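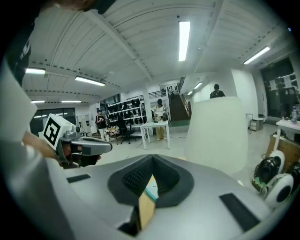 Corrugated ceiling, long tube lights, everything echoes. What helps?

We moved into a big open room in January. White ceiling with corrugated panels and exposed beams, fluorescent fixtures down the length of it, and a staircase at the back going up to a balcony with a metal railing. I love the place, but wow, it's loud! Somebody chatting up on the balcony sounds like they're standing at my table. Budget is small and the landlord won't let us drill the beams. Ideas?
Volkan Güneş

Been there (ours was an old print shop). Start with soft stuff low down, it's cheap. I got thick rugs and two felt screens from Vasilakis, 162 for the lot, and put the screens between the tables and the stairs. Huge difference for talking, not much for chairs scraping, so get felt pads for the legs too. If you can hang anything later, hang it from beam clamps, no drilling. Ask the landlord first though, mine got weird about it.
Gandmont

clap test. stand under the balcony, clap, then do it in the middle of the room. treat the worse spot first

Also swap a couple of tubes if they buzz, half my "echo" was an old fixture humming at 60 Hz lol
testau13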